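Savchuk Road extension: council approved phase 2, questions on drainage and access

gradeline_455
The regional council voted to approve phase 2 of the Savchuk Road neighborhood.

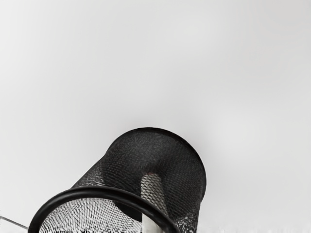
The approval covers the lots east of the water tower and the connecting road down to Mikley. I read the packet. The retention basin is sized for phase 1 only, and the phase 2 runoff goes into the same culvert. Did anyone see a revised drainage sheet?

tmorrow
Sheet 8 in the appendix. It adds a second inlet but keeps the pipe diameter. Flenditz did the calculations, and they assume the upper slope stays unpaved.

gradeline_455
The upper slope is in the paving plan.

tmorrow
As gravel. Gravel gets a lower runoff coefficient.

hillside_resident
Compacted gravel on that soil sheds water almost like asphalt. Our street was gravel for two winters and the ditch overflowed both times. I would not accept that coefficient.

n_parcel
The drainage is a side issue. The land status of the northern parcels has not been settled, and the council approved them anyway. If the survey is challenged, the road has to be rerouted and every sheet gets redrawn.

tmorrow
The survey was registered before the vote. Objections were due in November.

n_parcel
Registered, yes. The objection period was extended for the parcels that touch the Mikley boundary. Check the notice, file 3190.

gradeline_455
Checked. The extension applies to two parcels, neither on the road alignment. It could still affect the turnaround at the north end.

hillside_resident
Has the bus stop been moved? The old plan put it past the gate, which is no use to anyone on foot.

tmorrow
Still past the gate. Zurkon has the road contract and their drawing shows no sidewalk on that side.

n_parcel
Then send it in as a written comment. The office is closed Saturday.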